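Nultside bench notes, December, 4 pm

Toy sorting on the white table, and I'm so happy with the blue tray! The raised rim is great for small animals.

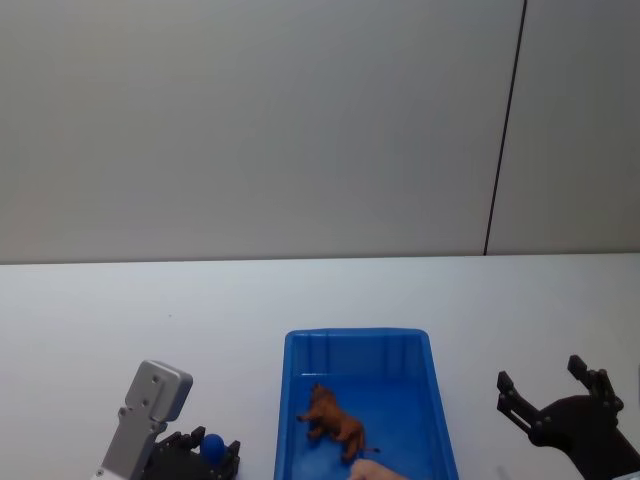 The brown lion is my favorite of the whole Khamphan set (that tufted tail!). I'm logging it as 2634 and want the other big cats next to it in the list. 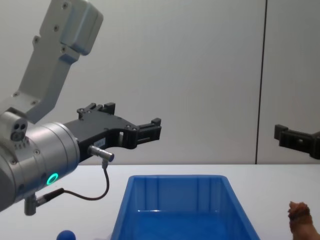 Where do the finished animals go?
Into bin 13, with the number written on the bag.

Still need to order more bags from Mikow.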